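Session notes for speakers: Regional Bands and the Reunion Question
Presenter: Leidy Paucar, Llanos Music Archive

Opening
Thank the hosts and note that Abelardo Echeverri will take questions at the close. State the subject plainly: what a reunion asks of a band's former members, and of its listeners.

The case of Prelden
Prelden released seven albums before the group parted. The archive holds 326 items relating to the band, chiefly set lists and rehearsal tapes. Play the Skelcombe recording here — the second verse only.
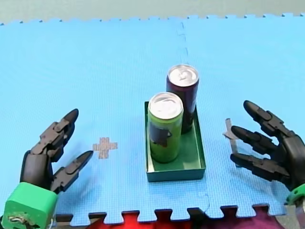 The missing drummer
Explain that Stavros Karagiannis declined to tour and gave his consent for a replacement. Read his letter in full. Pause before the next section.

Audience response
The November concert at Hirkamton drew up to 100 people. Refer to the review by Younes Ramadan, who judged the new material weaker than the old. Members may disagree — allow time for this.

Closing
Remind attendees that listening copies may be requested at the archive desk.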